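Giving up the car, two months in

Apr 30, 2025

I sold the car in February. It had needed a new clutch and two tyres, and the garage in Fenisden wanted more for the work than I thought the thing was worth. I said I'd write something once I'd had time to get used to the bus.
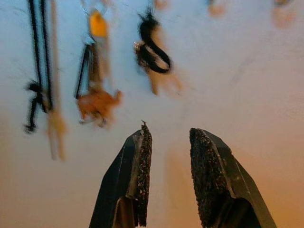
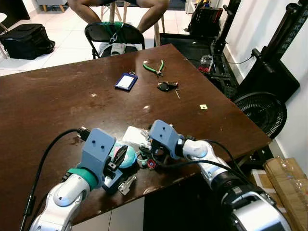
Yadav wrote under my last post that the bus is fine until you need to be somewhere by nine, and that anyone thinking of selling up should try a full month of it in the winter first. I think that's fair. I did no such trial. I looked at the timetable, decided it would do, and handed over the keys the same week.

The number 14 runs from the top of our road into Fenisden and then out to Lerkovmont. On weekdays it comes every 40 minutes, which sounds worse than it is. I now know the times by heart and leave the house when the radio news finishes. The first morning bus gets me in too early and the second gets me in slightly late, so I take the first and have a cup of tea in the station café. That tea is now a regular cost and I've put it in the sums below.

Sundays are the real problem. There are four buses in the whole day and the last one back is just before six. I've missed it once. I walked home along the lower road, it took an hour and a half, and I had the wrong shoes on.

Now the money. The car was costing me more than £600 a year in insurance alone. Tax, fuel and the yearly test came on top. My bus pass is a good deal cheaper than the fuel was, even with the tea. I've had two taxis, both for carrying things, and one delivery charge for a bag of compost that I would once have put in the boot without thinking. I'm keeping receipts in an envelope and will add them up properly at the end of the year.

Shopping has changed the most. I used to do one big trip on a Saturday. Now I buy a few things most days on the way home, and I throw less away. Heavy items like potatoes and washing powder go in the rucksack, one or the other, never both. I tried a shopping trolley but the wheels jammed on the kerb outside the chemist and I took it back.

Do I miss the car? When it rains, yes. I also miss going to Lirnero, where the good walks start, because it takes two changes and the second connection is so tight that I've only made it once. I may hire a car for a weekend in the summer and do three or four of those walks together.

The bus shelter at our end still has no seat. I've written to the council again.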